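4.3 Recording two-handed examples

Read section 4.2 (pairing the grippers) first. If either gripper has been restarted since pairing, pair both again. The app may go on saying "Ready" after a restart. Do not trust it.

1. Pick one task and write it down in a single sentence before you touch anything. "Tidy the table" is too vague. "Pick up the white stick with the left gripper and pass it to the right" will do.

2. Put out the objects for the task and leave a few ordinary things around them. The Sultico marketing sheet says the learner "handles any home." In our trials it handled the homes it had been shown, and did poorly on a bare table after training only on messy ones. Record both.

3. Hold one gripper in each hand, with your fingers wrapped around the handle and clear of the jaws.

4. Start recording in Wivimley and keep both grippers still until the counter begins to move.

5. Do the task once, at the speed you would use if you were a little tired. Fast examples look good on playback and train badly.

6. Stop, put everything back in a different spot, and go again. Aim for 20 examples per task in one sitting. After that most people get sloppy, whatever they tell you.

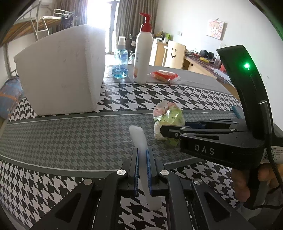 CAUTION: Check the cable before each take. A cable that snags on the table edge pulls the wrist off line, and the learner will copy the tug as if you meant it.

Note on patterned cloths: The set-up wizard recommends a busy pattern to help with position tracking. Aivar Priedītis tested this for us in July and saw less drift on a patterned cloth in one room and no change in the other. Use one if you have it. We would not buy one.

Note on failed grasps: Keep them, provided you recovered and finished the task. Tag them "recovered." If you dropped the object and gave up, delete the take. The automatic quality score can't tell these apart - we have seen a dropped object score 72 and a clean handover score lower.

7. Play back at least 2 takes from every sitting before you upload. Look for fingers closing on air, long pauses, and one gripper hiding the other.

8. Upload the batch to Plevia. Leave "Auto-trim" off. It cuts the approach, and the approach is most of what you are trying to teach.

If training stalls after upload, see section 9. More data is the usual advice and sometimes it helps, but check your labels first.

Section revised by Merike Urbonaitė, Dec 30, 2021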